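埃克科姆的共享工坊造了台会收拾凳子的小车，五月起夜里到健身房帮忙

本地消息 文：弗林·惠特科姆（Flynn Whitcombe）

住在埃克科姆（Ekcombe）河边那一带的读者，大概都知道老磨坊路拐角上的克拉斯登（Clusden）共享工坊，就算没进去过，傍晚遛狗经过的时候多半也听见过里面的电锯声，或者闻到过烧焦的松香味。这几年它修过镇上幼儿园的秋千，给教堂的钟楼换过一根谁都不愿意爬上去换的皮带，还在夏天的集市上摆过一张桌子，免费帮人磨剪刀。今年它做的这件东西比磨剪刀要费事得多：一台带两条胳膊的小车，名字叫赫维德（Hviid），打从五月起，每天夜里去隔壁街的贾斯图斯（Jastus）健身房，帮着收拾训练凳和客人落下的小物件。

我头一回听说这件事，是在面包店排队的时候，前面那位女士正跟店主讲她丢的护腕怎么找回来的，讲得眉飞色舞，我面包都忘了拿。后来我去了工坊，又去了健身房，来来回回跑了好些趟，喝了他们不少茶，在这里尽量把来龙去脉讲清楚，讲得啰嗦的地方请各位多包涵。

事情要从于特·达姆高（Jytte Damgaard）的车库说起。于特退休前在造纸厂管传送带，管了大半辈子，家里的车库至今收拾得像厂里的备件间，螺丝按长短排在果酱瓶里，瓶盖钉在搁板底下，要用哪瓶一拧就下来。她每天早上去贾斯图斯健身房做力量训练，医生嘱咐的，说是为了骨头好，可她自己承认后来去得上了瘾。她早上去得早，门一开就进，常常看见前一晚的样子还留在那里：凳子的靠背停在各种各样的角度，有的转了个方向，横在过道边上，坐垫和靠背中间的那道缝里塞着东西，有时候是一只手套，有时候是耳机，有一回是半块用纸巾包着的香蕉面包，她讲到这里还皱了皱鼻子。

“我看见一样东西每天都歪着，就会想它为什么不能自己正回来，”她跟我说，“在厂里干过的人都有这个毛病，改不掉的。”

她先在自家车库里搭了个架子。底盘是从一辆报废的电动轮椅上拆下来的，轮椅是邻居送的，原来打算当废铁卖；立柱用的是旧货架的方管；胳膊那时候只有一条，关节处的减速器是她从网上一家清仓的店里买的，到货时纸箱都压瘪了，打开一看倒没坏。那条胳膊在车库里把一只园艺手套从一张折叠椅上捡起来，放进桶里，捡了又放，放了又捡，她先生坐在旁边看报纸，中间抬头问过一次，问的是能不能顺便把他的拖鞋也拿过来。胳膊没拿成，把拖鞋推到冰柜底下去了，最后用扫帚柄才捅出来。

车库到底小，冬天又冷，焊锡半天化不开。于特就把架子装进拖车，运到了克拉斯登工坊。工坊有暖气，有铣床，更要紧的是有人。参加这个项目的成员前后加起来有13位，有的每晚都来，有的只来过一阵子，帮忙接了线就回去忙自己的皮划艇了。工坊的规矩是谁来都行，走的时候把自己的工位扫干净，在本子上写一笔做了什么。那个本子我翻过，字迹五花八门，有用铅笔写的，有用焊锡烙铁不小心烫出一个洞的，其中一页只写了一句：“左肩又响，上油，还响。”

左肩响这件事后来成了他们的一桩心病。管机械的是特雷弗·特雷弗（Trefor Trevor），对，名和姓用中文写出来一模一样，他说打小就习惯了，点名的时候老师叫一半他就答应。特雷弗白天在镇外修农机，手很大，说话很慢，干起细活来却出奇地稳。他为了左肩那个响声拆了又装，装了又拆，先怀疑轴承，换了；再怀疑皮带，也换了；最后他把耳朵贴在方管上听，听了好长时间，发现响的是一颗垫片，比该用的那种薄了一点点，是从于特的果酱瓶里拿的，瓶子上的标签贴错了。于特听说以后很不服气，专门回家把那一整排瓶子核对了一遍，回来闷闷地承认确实是贴错了，还给特雷弗带了一罐真的果酱赔礼。

“黑加仑的，”特雷弗补充道，怕我写漏了。

从架子进工坊，到小车头一回开进健身房的门，整整用了四个月。这四个月里最花时间的，照几位成员的说法，要算那双手。写程序的是秋奎丽（Kyu-ri Choo），她是几年前搬到埃克科姆来的，平时在家给一家物流公司做排班软件，晚上带着孩子一起来工坊，孩子在角落的桌子上写作业，写完了就负责给小车起各种各样的外号，“赫维德”这个正式的名字倒是于特定的，用的是她外婆娘家的姓。

奎丽跟我解释了很久为什么凳子是件难对付的东西，我尽力转述一下。训练凳看上去笨笨的，可它每天都不一样：座垫那一头有时抬高，有时放平，靠背更是有一串档位，客人用完停在哪一档全看心情。皮面是软的，往下按会陷进去，按得轻了抓不住，按得重了整张凳子会往后滑。落下的东西也没有个准形状，手套揉成一团和摊开来完全是两码事，护腕有松紧，你一拽它，它长了，你以为已经拿起来了，一松劲它又弹回去。她说她在家里拿沙发试过，从沙发缝里往外掏袜子，掏得全家人的袜子都不够用。

“我女儿说，妈妈，你为什么把袜子塞进去再拿出来，”奎丽笑着说，“我说这是工作。她说那我也要这样的工作！”

他们最后想出来的办法说起来很家常，就是跟人收拾凳子的路数差不多：一只手先扶住座垫，让凳子老实待着，另一只手再去顾那道缝里的东西。为了这个“先扶住”，工坊里有过一场不大不小的争论。特雷弗主张用夹子，把凳腿夹死，干脆利落；奎丽觉得夹子一上去，凳子是不动了，可换一种凳子就得换一副夹子，健身房的器械又时常添添换换，夹子迟早要堆满一屋子。两个人谁也没说服谁，就各做各的，做完了放在一起试。特雷弗的夹子夹得确实牢，牢到后来松不开，得两个人上去掰；奎丽的手扶得没那么牢，凳子偶尔还是会晃，不过每次都收得完。特雷弗看了，没说什么，第二天把夹子拆了，零件拿去给工坊的大门做了个新门闩。那门闩我亲手拉过，确实结实。

手指外面包的那层软垫，也换过好几种料子。自行车内胎试过，耐磨，可是会在浅色的皮面上留下道道黑印；洗碗手套试过，不留印，用上一晚就裂了；后来有位成员从家里拿来一卷铺抽屉用的防滑垫，剪成条缠上去，到现在用的还是它。奎丽说等这一卷用完了再想别的，那卷很长，她看着用到秋天都没有问题。

钱的事读者们想必也关心。底盘是送的，方管是旧的，工坊的机器成员随便用，真正要花钱买的是电机、电池和一块像样的控制板。他们去镇上的社区小额基金申请过，批下来的钱最多能报到400镑，剩下的由几个人自己凑。于特把那段时间的收据都夹在一个旧的晾衣夹上，挂在工坊的墙上，谁想看谁看。我数学不好，没有替大家加总，不过其中有一张是给小车买的雨披，我觉得值得提一句，因为从工坊到健身房虽然近，中间有一段没有遮挡的坡，埃克科姆的雨大家是知道的。

说到那段坡，头一回走的时候是傍晚，天还亮着，小车披着雨披，前后各有一个人护着，慢吞吞地往上爬，爬到一半，坡顶下来一只猎犬，跟它面对面站住了。小车照着程序停下来让路，狗也停下来让路，两边就这么客客气气地僵着，直到狗的主人过来把狗抱走。护送的人说，当时后面还等着一辆送牛奶的车，司机一点也不着急，摇下车窗问这东西送不送外卖。

健身房这边，管事的是阿德利诺·莫雷拉（Adelino Moreira）。阿德利诺以前是划船的，肩膀宽得进工坊的小门要侧着身子，人却非常和气，每个会员的名字都叫得上来，连人家的孩子考试考得怎么样也记得。于特刚跟他提起这个主意的时候，他第一反应是担心地板。他那地板铺了没多久，怕小车的轮子刮花。于特回去把轮椅原来的轮子换成了软胶的，推到他面前，让他自己跪下来看。他看了，又让小车在门厅里来来回回走，走完拿抹布擦，什么也没擦出来，这才点了头。

不过他也提了几个条件，讲得很明白，成员们都觉得在理。小车只在打烊以后干活，有会员在场的时候停在储物间里充电；凡是吊着的、装着重片的器械一概不碰，只管训练凳和地上、凳上的小东西；每天夜里头三趟要有人跟着，跟的人手里拿着停止按钮，没问题了才可以走开去泡茶。特雷弗给那个按钮做了个很大的红盖子，大得有点滑稽，他说是按农机上的习惯做的，戴着厚手套也拍得着。

五月刚开始的那些晚上，跟车的人一点也不敢走开去泡茶。小车把一张凳子的靠背当成了另一张凳子的座垫，绕着它转了半天，最后自己停在原地，灯一闪一闪，等人来。还有一回，它把客人留在凳子上的一条毛巾叠了又抖开，抖开了又叠，奎丽站在旁边又好气又好笑，回去发现是判断“放好了没有”的那一段写得太严，毛巾哪里会有平整到那种程度的时候呢，她自己家里的也做不到呀。改松了以后，毛巾总算进了篮子。

也有一些麻烦跟程序没有关系。健身房夜里关了大灯以后，光线跟白天差得多，小车看东西吃力，于特提议干脆把灯开着，阿德利诺心疼电费，双方商量下来，在小车干活的那段时间开一部分，干完就关，关灯的活儿也交给小车，它走之前会发个信号。头几晚信号发了，灯没关，查来查去，是阿德利诺自己在总开关上贴了一块胶布，上面写着“请勿关灯”，那是冬天装修时候留下的，他早忘了。

我自己跟过一晚。去之前奎丽提醒我穿软底鞋，说打烊以后屋里很静，脚步声会显得特别响，果然是这样。小车从储物间里出来，先在原处转一圈看看周围，然后才往凳子那边去，走得比我想的要慢，快到跟前的时候更慢，像老人家伸手去够橱柜顶上的碗。于特坐在一个箱子上，膝盖上摊着本子，手里的铅笔时不时写一笔。她不太跟小车说话，特雷弗倒是会，声音低低的，“再过来一点，再过来一点，好”，跟哄牲口进棚似的。我问他这样说有用吗，他想了一会儿，说对自己有用。

那一晚干得不算漂亮，可也没出什么大岔子。有一样东西没夹稳，掉在地上，小车弯下去找，胳膊伸到头了还差一点，退后，换个方向再来，这回够着了，拿起来放进篮子，我和于特都松了口气，奎丽的孩子那天也跟来了，本来趴在垫子上快睡着，一下坐起来鼓掌，把大家吓了一跳。

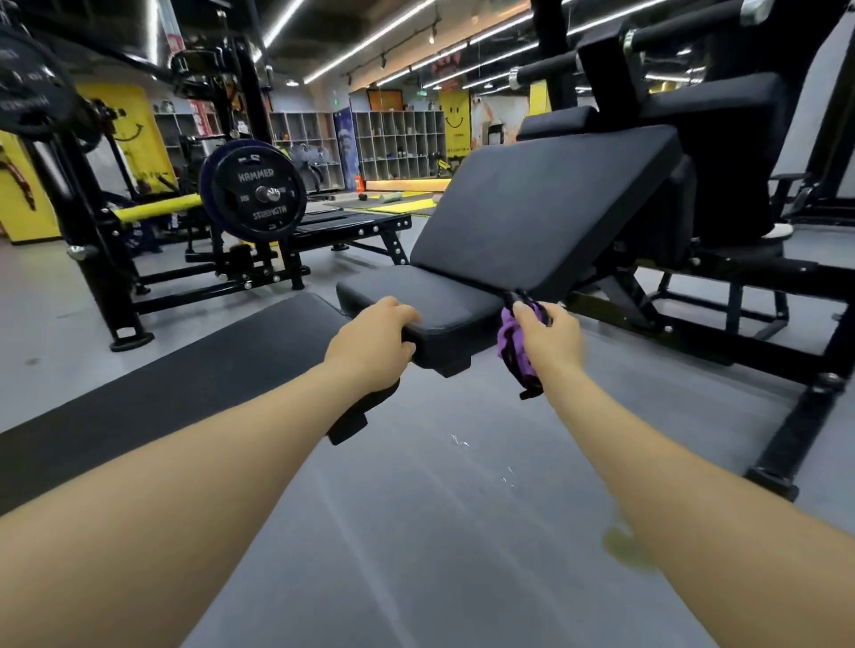
篮子放在前台旁边，第二天早上来的人可以自己翻。阿德利诺在旁边立了块小黑板，写着“昨夜拾得”，底下列一列都有什么，字写得歪歪扭扭的，有时候还画个小图。面包店那位女士的护腕就是这么找回来的，她原以为掉在停车场了，都已经去看新的价钱了。也有一些东西一直没人来认，比如一本讲蘑菇的小册子，在篮子里待了好些天，后来几位早上来锻炼的会员轮流看起来，据说现在他们约好了秋天要一起去采。

会员们的看法，我也问了一圈。多数人觉得有意思，有的特意磨蹭到打烊，想看一眼小车出来，阿德利诺只好好言好语把人劝走，说白天可以去工坊看，工坊的门一直是开着的。有位练了很多年的老会员跟我讲，他倒有点不放心，怕以后大家用完了凳子更不肯自己收拾，反正夜里有小车。他这话我带给了于特，于特听完点点头，说这话对，她也担心这个，所以小黑板上另外加了一行，请各位用完凳子把靠背放平再走。加了以后到底有没有用，她说得再看一阵子，现在还讲不准。

阿德利诺店里原来负责晚间打扫的那位店员，我也顺便问了问她的意思，毕竟一提到机器，大家都会往这上头想。她说地还是她拖，镜子还是她擦，小车管的那一块，恰好是她最不爱干的，弯着腰在凳子缝里掏别人的东西，掏出来什么都有。现在她收工比以前早一些，能赶上末班的公共汽车，不用再叫她弟弟开车来接。她只提了一个意见，就是小车倒车时候的提示音太尖，听久了牙酸。奎丽已经把它换掉了，新的声音是孩子挑的，像有人在远处敲一只玻璃杯。

接下来要做什么，工坊里的几位各有各的打算。特雷弗惦记着腰部那个转轴，说它弯下去捡东西的时候还是不够低，想把立柱改成可以伸缩的，图已经画在一张饲料袋的背面了，我看了看，没看懂，他讲了一遍，我好像懂了，回家想再讲给我太太听，又讲不出来了。奎丽想让小车学会分辨哪些凳子是当晚有人动过的，没动过的就不必一张一张去看，这样能省下不少电。于特的想法最简单，她想再做一条备用的胳膊，万一哪条坏了，当晚就能换上，不必停工，她在造纸厂的时候就是这么办的，传送带旁边永远靠墙立着一根备用的滚轴。

另外，镇上图书馆的人也来打听过，问小车能不能去收拾儿童区的坐垫。几位成员商量下来，觉得眼下还早，坐垫的事比凳子更难，何况孩子们来来往往，哪怕是闭馆以后，也难保角落里没有藏着一个不想回家的。他们答应先去看看再说。图书馆的人很高兴，留下了一盒饼干，饼干盒现在用来装保险丝。

照工坊的老习惯，所有的图纸和程序都放在进门左手边的书架上，谁想照着做都可以拿去抄，也可以拍下来带走，只请抄的人在本子上留个名字，做成了回来说一声，做不成也回来说一声，说不定有谁能帮上忙。已经有一位从山那边过来的中学老师抄了一份，她想带着学生先做一条胳膊，于特送了她几只减速器，就是当初压瘪的那个纸箱里剩下的，还叮嘱她垫片一定要自己量，别信瓶子上的标签。

想看小车的读者，傍晚到克拉斯登工坊来就好，它出门之前通常会在靠窗的台子旁边做一遍检查，特雷弗给它上油，于特核对清单，奎丽敲键盘，谁都不介意有人站在边上看，只是请当心地上的线。茶水在里屋，杯子自己洗。想往里搭把手的也欢迎，眼下最缺的是会缝纫的人，那件雨披的帽子前些天在坡上让风掀掉了，挂在牛奶车司机家的篱笆上，第二天才还回来，撕了一道口子，还没来得及补。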